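Skurkari adds table clearing to its two-handed example set

Leena Lahtinen
29th June

Skurkari has started recording a new group of two-handed examples for Jendoto, the learning system it is building to sort and put away mixed produce. The first block covers a single task: fruit lying on a table is to end up in one oval dish. An operator does the work with a gripper in each hand, each gripper carries its own camera, and the recordings are used to train the system without any further hand-coded motion.

The task was picked for its spread of sizes and surfaces. A cherry tomato needs a narrow opening and very little closing force. A plum is smooth, round and inclined to roll off when one pad touches before the other. Citrus is easier to hold but takes up most of the jaw opening, and an operator has to come down on it from a steeper angle.
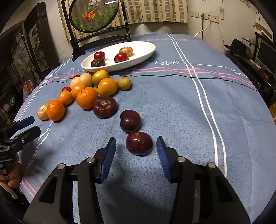

Issue 19, page 42

"The plums are where we lose the most recordings," said Pieter Mahlangu, who runs the collection work. "If the operator comes in fast, the fruit moves, and then the hand chases it. We keep some of those on purpose. A set with only clean grasps in it teaches the system nothing about a fruit that has moved."

The plan calls for 405 accepted recordings in the block. At the time of writing, 187 have passed review. A recording is accepted when both camera streams are complete, the two clocks agree, and every piece that started on the cloth finishes in the dish. Drops are allowed if the operator picks the piece up again with the same hand. Recordings in which a bare hand touches the fruit are thrown out.

Layouts are changed between recordings. Operators are asked to vary the distance between pieces, and to begin some recordings with part of the fruit already in the dish. The cloth is printed and the background is an ordinary furnished room. Hye-jin Seo, who wrote the collection guide, said an earlier block recorded on a plain gray bench gave good results on that bench and poor ones anywhere else. Patterned cloth, wall sockets and reflections are now treated as normal working conditions.

The guide also sets out how the two hands share the work. Neither hand is the main one. Each takes the pieces nearest to it, and the operator is told to start the second hand moving before the first has let go. Early recordings showed operators falling back on strict turns, left then right, and the trained system copied the pause between them. Dumisani Steyn, who reviews the streams, now marks any stop longer than one second while fruit is still on the cloth.

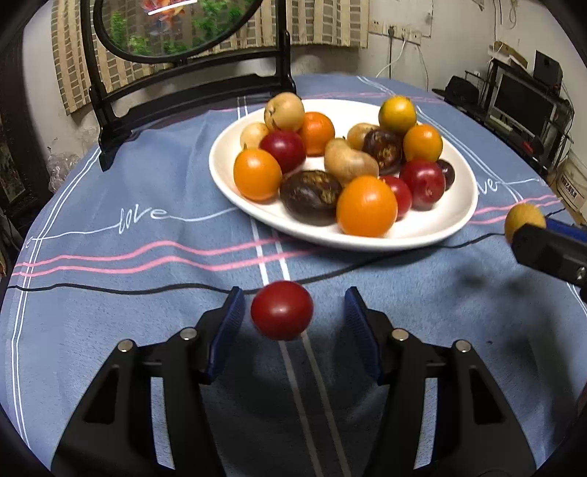 Small pieces left until last are a separate concern. By that stage the dish is crowded, and the piece has to be set down on top of others or pushed into a gap near the rim. Steyn's notes list this as the most common point of failure in review - the tomato is released, rolls over the rim and goes back to the cloth. Operators have been asked to lower the pads until the piece touches its neighbors, then open slowly.

Jaw opening is logged along with the video. Xolani Motaung, who maintains the grippers at the Shezi workshop, replaces the ribbed pads on a fixed schedule, as worn ribs change how far the jaws must close on the same fruit. Pad changes are written into the log so that recordings from before and after can be told apart in training.

The block is due to close in September. A second block, using the same cloth and dish with the task reversed, will follow at the Junasmont site. Operators there will take fruit out of a full dish and lay it on the table with clear space between pieces. Requests for the collection guide should go to Seo.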